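Section 5. Setting up household filter kits and the first tank

Read this section before you open a kit. It assumes the Grondau tank base is already level and the intake hose is laid. If the ground under the base is still soft, go back and fix that first. A full tank weighs a great deal and it will find the low corner.

The leaflet packed with each Trundeo filter says "safe water in minutes." We would like users of this manual to set that leaflet aside. The filter does one job, under conditions the leaflet mentions in small type, and most of the trouble we have seen in the field started with somebody believing the large type.

5.1 Choosing the source

1. List every source people are using now, including the ones they are not supposed to use. Ask the people who carry the water. Officials often name the source that was working before the flood.

2. Rule out any source downhill of a fuel store, a workshop, a dump or sprayed fields. The filter does not take out fuel, solvents, pesticides or salt. No amount of chlorine will help either.

3. Look at the source in the morning and again in the late afternoon. A stream that runs clear at seven may be brown by four, when people upstream have been washing and watering animals.

4. Take a turbidity reading at both visits. If either reading is above 5 NTU, plan on settling the water before it goes anywhere near a filter or a chlorine dose.

Caution: Clear water is not the same as clean water. We repeat this at every training and we still find crews who pick a source by eye.

5.2 Settling and dosing the tank

1. Close the outlet valve. Check it by hand even if the person before you says it is closed.

2. Fill the tank to the lower mark and stop. Look at every joint for drips. Small leaks do not seal themselves, whatever you may have been told about the gasket "bedding in."

3. Fill to 3,000 liters, which is the upper mark on the standard tank. Do not use the space above the mark. It is there so that you can stir.

4. If settling is needed, add the alum solution slowly while stirring, then let the tank stand until the cloud has dropped and the top water looks clear. The kit card gives a fixed time for this. Treat that time as a guess made by someone who has not seen your river.

5. Draw off the clear water through the upper outlet. Leave the sludge where it is until the tank is down for cleaning.

6. Work out the chlorine dose with a jar test on that day's water. Do not copy yesterday's figure. The dose chart glued inside the lid was drawn up for clean test water, and in our experience it runs low for anything taken from a river.

7. Add the dose, stir, and wait at least 30 minutes before testing for free chlorine at the tap. Wait longer if the water is cold.

Note: If you cannot get a steady reading after three tries, suspect the tablets in the tester before you suspect the water. Tablets that have been stored in a hot truck may be useless even when the foil looks fine.
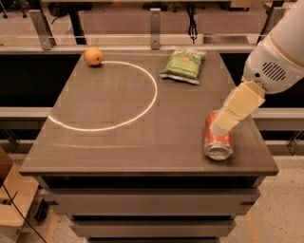 5.3 Preparing the household filter

1. Wash your hands. Spread a clean sheet and lay the parts on it.

2. Check the filter element for cracks. Hold it up to the light and turn it. A hairline crack is enough to make the whole thing pointless, and the water that comes out will look perfect.

3. Rinse the upper and lower buckets with treated water from the tank.

4. Fit the element through the hole in the upper bucket with one washer on each side. Tighten the nut by hand. Tools break the stem.

5. Fit the tap to the lower bucket and test it with a little water before you stack the two.

6. Fill the upper bucket and throw away the first full run. The leaflet does not ask for this. Do it anyway.

7. Time the flow. A new element that runs much faster than the card says is not a bonus. Take it apart and look for a crack or a missing washer.

Caution: Never scrub an element with soap. Use the soft pad from the kit and treated water only.

5.4 Handing over to households

1. Show one full cleaning, from start to finish, and then have the household do it while you watch. A nod is not proof that the steps were understood. Neither is a signature.

2. Hand over a narrow-necked container with a lid along with the filter. If you have run out of containers, hold the filters back until the next delivery. Treated water stored in an open pot can be dirty again by evening.

3. Limit each session to 20 households. Larger sessions look good in the weekly report and leave you with a row of filters nobody can clean.

4. Leave the picture card in the local language. The Proravitz distribution was supplied with cards in the wrong language, and we do not know how many of those filters were ever put together properly. The report at the time called uptake "excellent." It was based on how many boxes left the truck.

5.5 Follow-up visits

1. Go back within 5 days. Do not announce the visit if you can avoid it.

2. Ask for a cup of drinking water and see where it is poured from. This will tell you more than the questionnaire.

3. Test the stored water as well as the water at the filter tap. Write down both results, including the bad ones.

4. Where a filter is sitting dry in a corner, ask what went wrong and write the answer in the household's own words. Common ones are slow flow, a leaking tap, and the taste of chlorine.

5. Replace faulty parts on the spot where you can. Taps fail first, so carry spares.

Note: The Ngô sheet at the back of this manual has a column for "filters in use" and a separate one for "filters handed out." Fill in both. If the two figures match exactly at every site, somebody is copying across, and the visits should be done again by a different team.

For cleaning and restarting a tank after sludge removal, go to Section 6.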